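How to Set Up Two-Step Verification on a Shared Office Account

A password alone is a weak lock on an account that several people use. Two-step verification adds a second check, normally a short code, each time someone signs in from a new device. This guide explains how to turn it on for a shared Zutik mailbox, and how to keep every authorized user connected while the change is made.

Before You Begin

Set aside a quiet period, preferably before 9 in the morning or after the office has closed. Anyone signed in to the mailbox will be signed out once the new setting is saved.

You will need:
The administrator password for the mailbox
A phone or tablet with the Pikico authenticator app installed
A printer, for the backup codes
An up-to-date list of the people who are allowed to use the account

Compare the list with the account's Members page. Remove anyone who has left or changed departments. Former members keep their access until they are removed by hand, and two-step verification does not change this.

Step 1. Change the Password

Choose a new password before enabling the second step. A string of four or five unrelated words is easier to type correctly than a short mix of symbols, and much harder to guess. Do not reuse a password from another service, and do not send the new one by email.

Step 2. Turn On Verification

Open Settings, select Security, and then select Sign-in Checks. Choose Authenticator App. Text messages are also offered, but a phone number can be transferred to another SIM card without the owner's knowledge, and a shared account should not depend on one person's number.

A square code will appear on the screen. Leave this page open until Step 3 is complete.
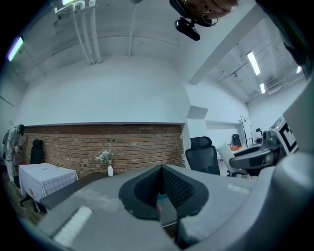
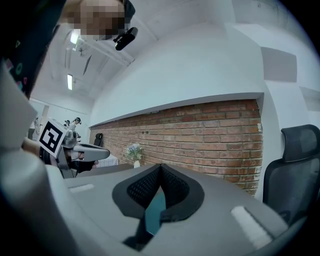

SECURITY BASICS

Step 3. Enroll Each Device

Each authorized user should open the Pikico app, select Add Account, and scan the square code. The app will then display a six-digit number that is replaced at short intervals. Enter the current number in the box beneath the square code and select Confirm.

If the number is refused, check that the clock on the phone is set automatically. A clock that has drifted will produce numbers that the mailbox does not accept.

Users who work at another site, such as the Brornona branch, should be enrolled in person on their next visit. A picture of the square code must never be forwarded. Any person who holds it can generate valid codes indefinitely.

Step 4. Store the Backup Codes

Select Print Backup Codes. Each code works once. Keep the printed sheet in a locked drawer or safe, and cross out codes as they are used. Do not save a copy in the mailbox itself.

Step 5. Test the Account

Sign out on one computer and sign in again with the new password and a number from the app. Repeat the test with a second enrolled device. When both attempts succeed, close all older sessions by selecting End Other Sessions.

If a Device Is Lost

Report the loss to the administrator at once. The administrator should remove the device, change the password, and print a new set of backup codes. The previous sheet should then be shredded.

Related guides: Choosing a Password Manager; Recognizing False Sign-in Pages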